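Hearing Access Board > Venues and Public Buildings > Loop at the Usuvbridge council hall, is it me or the hall?

vlasta_v
Monday, April 11, 2022

Hello to all. I read here for a long time but this is my first thread, so please excuse my English, I learned it late and through hearing aids.

Our council hall in Usuvbridge got a hearing loop last fall. There is the blue ear sign on the door and everybody was proud. I have two aids with telecoil and I went to the first meeting with big hope. In the third row on the left side I heard the chairman very clearly. Then I moved to the middle, to sit with my neighbor, and the sound became thin and weak. Near the back wall there is a strong hum which does not stop, also when no one is speaking.

I wrote to the hall manager. She answered that the loop was "tested and working" and that maybe I should ask my audiologist about my settings. I did ask. The telecoil program is good, he checked it in both aids, and in the church on Vasiliu Street I hear without any problem.

So my questions are:

1. Is it normal that a loop has weak places in the middle of the room?

2. What can I ask the hall to show me, so that I do not sound like a person who only complains? 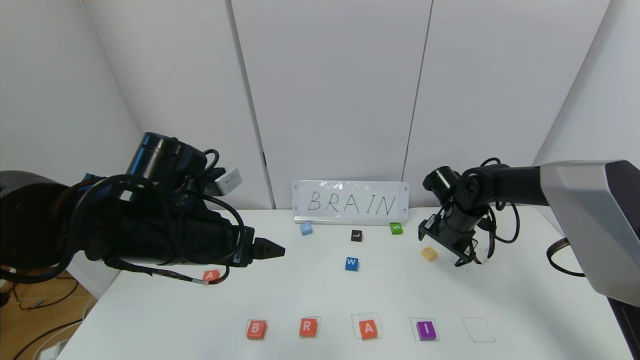 3. Is there some paper or standard which I can put in my letter?

Thank you for your patience with a long message.

Vlasta Vlček

rowfour
Welcome, Vlasta. Your English is fine.

1. Common, but it should not be accepted. When one cable goes around the edge of a big room, the field gets weaker toward the middle, and metal in the floor makes it worse. If your hall has steel under the floor, I would bet on that.

2. Ask for the commissioning report. It should say where in the room they measured and what they found in each place. If they give you one line which says "tested OK," then you know what kind of test it was.

3. IEC 60118-4. It covers field strength, frequency response and background noise. Put the number in your letter. People get more careful when they see a number.

dell_and_daughter
I disagree a little with rowfour about starting with the standard. We did this at our library and the manager became afraid of us. She gave the letter to a lawyer and we waited the whole winter. I would first invite her to listen. Borrow a loop receiver with headphones, give it to her, and walk together from the front row to the back. A hearing person who hears the hum with her own ears is a different person after.

rowfour
Fair, but the receiver shows only that something is wrong. It does not show how much. And some managers will say "I heard it fine" because they have good hearing and can fill in the missing parts. You need both things.

dell_and_daughter
Both, yes. I am talking about which one comes first.

vlasta_v
Thank you, both of you. I did not know that such a receiver exists. Who lends it? Our town has no hearing group, the nearest one is in Nustoler and they meet only every second month.

pim_t
Write to the group in Nustoler anyway. I am a member there. We have two receivers and one of them mostly lies in a drawer. You pay the postage, that is all.

About the hum at the back: is there an electrical room or a stage dimmer behind this wall? Our hum was from the lighting panel. The installer changed nothing in the loop, an electrician had to come. So please don't blame the loop company before you know.

vlasta_v
Behind the wall is the kitchen, and I think the fuse box is there also. I will look. I wrote to your group this morning, thank you!

I had one more idea and I want to hear if it is foolish. I would like to make a map of the hall. I sit in different places during the meeting and write down how I hear in each one, then I give the manager the map with my letter.

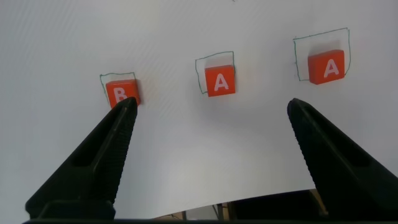 The map should be simple enough that a busy person understands it in one minute. I thought first about numbers for how good the sound is, but my "seven" can be another person's "four," so I prefer letters: G for good, W for weak, H for hum. On the table I would try it with small cubes, each with one white letter, put on a sheet of paper where the places are drawn. Then I can move a letter when I change my opinion, and only at the end copy everything to the real plan. Maybe it is too much work for one hall. But I noticed that when I only tell people "the sound is bad in the middle," they look at me kindly and forget it.

rowfour
Not foolish at all. Two suggestions. Write down if the microphone was on and who was speaking, because one councilor who turns his head away will look like a weak place in your map. And get a second person with telecoils, so that it is not only your ears.

oldbeige
I will be the unpopular one. In my opinion you are all making the user do the work of the installer. The town paid for a loop. The company should come with a meter and fix it. Why must Vlasta walk around a hall with letters? When the elevator is broken we don't ask the person in the wheelchair to draw a map of it.

dell_and_daughter
I agree with the principle, oldbeige. But a broken elevator, everyone can see it. With the loop the hearing people see only the sign on the door.

oldbeige
Then they should be trained. Somebody on the staff must be able to check it before each meeting. In our town they had bought the receiver together with the loop, and it was still in plastic after a year.

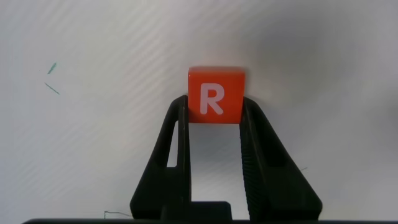
Also ask who has the maintenance contract. If the answer is silence, there is no contract, and your map will help once and then never again. I do not say don't do it. I say send the bill in your head to the right address.

vlasta_v
I understand you, oldbeige, and I was a little angry also when I read the answer about my settings. But I have to live in this town and I want to hear the meeting about the bus line, so I choose the faster way.

Does anybody know Urkureck? This is the company name on the small label by the amplifier. I found no reviews.

pim_t
They did a bank counter near us. A small loop, works well. I don't know if they have experience with big rooms. The person who came was polite and explained everything to us twice. I would call them directly, sometimes the hall never told them that there is a problem.

rowfour
Pim is right. And when you call, ask if it is a perimeter loop or a phased array. If it is perimeter in a room with a metal floor, no adjustment of the amplifier will save the middle. They can turn it up, and then the front rows get too much.

vlasta_v
Here is what happened until now, because people were kind and should know.

The receiver from Nustoler came by mail. I called Urkureck and they did not know about any complaint. It is a perimeter loop, one cable, rowfour was correct. The manager agreed to walk with me before the next meeting. She asked if it takes long and I said 13 minutes, I don't know why exactly this number, it sounded serious.

The fuse box is on the kitchen side of the back wall, so pim_t could be correct too. I asked if somebody can turn off the kitchen while we listen. She said she must ask about the refrigerator.

dell_and_daughter
Very good! Let her hold the receiver herself, and don't say anything while she listens. It is difficult, I know.

oldbeige
And ask about the contract.

vlasta_v
I have it on my list, oldbeige. I will write again after the walk.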